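About Porkside

Porkside is a small reuse business in Ormsby. We take in mixed household odds and ends, sort them by hand and by category, and pass them on to op shops, kindergartens, repair groups and craft rooms. We started in May in a single garage and now work from a leased unit on Grollidov Road, with 300 square metres of floor and a loading door at the back.

What we take

Most of what comes through the door is the stuff left at the bottom of a drawer or a toy box after a move. Toy bricks, small bottles, lidded containers, glasses, plastic parts that belong to something else. Larger goods such as furniture and whitegoods go to other services in the area, and we can give you their details if you call first. We don't accept paint, batteries, medicines or anything sharp.

How we sort

Everything is tipped into grey bins in small lots. Toys are separated first, then containers, then eyewear. Loose parts are held for 49 days in case the rest of the set turns up, and after that they go to the craft rooms. Bottles and jars with labels are checked before they go any further. Items we can't place are recycled where the material allows.

Last year we filled 1451 cartons. Almost 100 groups collected from us, the largest being the Womis toy library, which takes bricks by colour.

Dropping off

Please bring items clean and in a box or bag you don't need back. There is short-term parking out the front. Our last drop-off before the summer break is 20th December, and the roller door stays shut after that until we reopen.

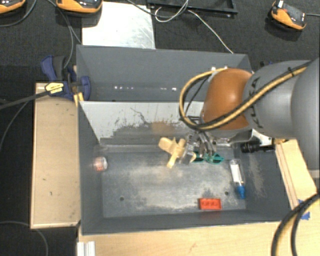 Groups wanting to collect should fill in the form on our contact page and tell us which categories they can use.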